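Monday, January 12, 2026

Revised the gripper budget again. Undov quoted 851 per unit for the parallel jaw set, spare fingers included, lead time 6 weeks. Stinix is cheaper by nearly 200 but charges separately for the mounting plate and the cable kit, so the gap mostly closes. Asked both for a price on softer finger pads.

Thin plastic bags stay on the task list for the Itulow cell. They set the pad spec more than any of the rigid parts do.
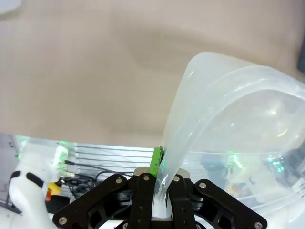
Moved the second arm to July. The 1,000 held back for it goes to spares – pads, screws, one full set of links. Shipping from the Lapiņa warehouse still not confirmed, left that line open.

To do: get the Stinix quote in writing, check the bolt pattern against our flange, ask if Undov will hold the price past the end of the quarter.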